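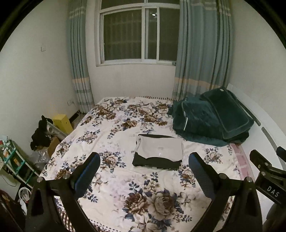
The bed-in-a-box was supposed to end the mattress racket. No more lying on your back in a showroom with your shoes off while a man in a tie asked about your lumbar region. You would order online, cut the plastic, and have 100 nights to change your mind.

Vasanthi Cassim changed hers on night 11. She had bought a Nuline, the medium, for the spare room of her house in Clomley, and she found it too soft at the hips. The company was very nice about it. First it asked her to give her body time to adjust. Then it mailed her a topper. When she still wanted her money back, she learned that the trial required a minimum of six weeks' use, and that the topper had started the clock over.

"I'm a retired bookkeeper," she says. "I can read a contract. I just didn't think a mattress would have one."

The trial period is the best idea the industry ever had, and I don't mean for sleepers. People hate moving mattresses. They hate stuffing a thing that arrived the size of a golf bag back into anything at all. Most of us will put up with a sore shoulder sooner than wait at home for a pickup, and the companies set their prices knowing it.

Dinesh Pathirana spent five years selling beds at Kandpal, a small chain that still has floor models. He isn't sentimental about the old way. Stores carried the same mattress under two names, he says, so that no customer could compare prices across town. "Medium firm" meant whatever was left in the back.

What bothers him now is the language. Foams are "responsive." Covers are "active." The Hivden, which costs more than my first car, is described on its website as having a "recovery zone," and when I called to ask what was being recovered, and from what, I was offered a discount code.

I asked Sandamali Gamage, a physical therapist, how much of this matters. Some, she said. A mattress that sags in the middle is worth replacing. Past that, she has patients who sleep well on futons and patients who sleep badly on beds that came with an app. She sleeps on one her aunt gave her and has no idea who made it.

Cassim got her refund in February, minus a "handling contribution." Her spare room has a plain spring mattress now, bought for cash from a store that closed 2 months later. There is no trial and no warranty she can find. Her sister has stayed on it twice and complained only about the pillows.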